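## 3. Getting your Staleo starter going

Okay, you've unpacked the Damum crock, you've washed it (section 2, please don't skip it) and you're ready to grow something in there. I've been running my own starter in one of these since June and it's happy as can be, so I'll walk you through it the way I do it at home.

1. Set the crock on your kitchen scale and press TARE. The display should read zero. If it blinks 99, the battery is low.
2. Add 66 grams of whole wheat flour and the same weight of lukewarm water. Stir with the handle of a wooden spoon until there's no dry flour left in the corners.
3. Drop the lid on without pushing it down. You want it resting there.
4. Slide the Ciden warming sleeve up around the crock, seam at the back, and turn the dial to LOW.
5. Leave it alone for a full day. I know, I know. I peek too.

**Caution:** Take the sleeve off before you wash the crock. The sleeve can't get wet, and that includes a "quick wipe" with a dripping sponge (my first one died that way).

**Note:** If you live above 4,000 feet, things move faster up there. Start checking after 10 hours.

From the second day on you're feeding. Scoop out all but a couple of spoonfuls, then repeat steps 2 through 4. Same time each day is nice but I've been hours late plenty of times and the starter forgave me.

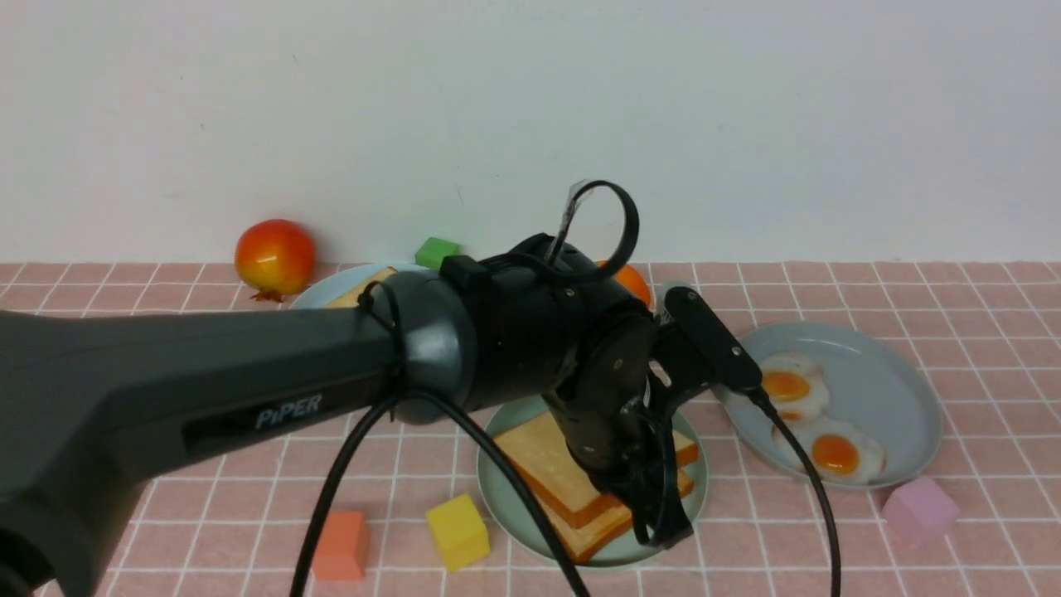 Can I use tap water?

Most tap water is fine. If yours smells like a swimming pool, fill a pitcher the night before and leave it out on the counter, or just use filtered.

6. Once the starter doubles between feedings two days in a row, it's ready to bake with. Wrap a rubber band around the crock at the starting level so you can tell.
7. Move the dial to OFF and unplug the sleeve.
8. Not baking this week? Push the lid down one click and put the crock in the fridge. Feed it once a week.

**Note:** Gray liquid on top is just a hungry starter. Pour it off or stir it in, then feed. Pink or orange streaks are a different story: throw the whole batch out, wash the crock and go back to step 1.

The rye version (the Sin blend, in the brown packet) has its own feeding chart, put together by Ngan-ling Lam, and you'll find it in section 4.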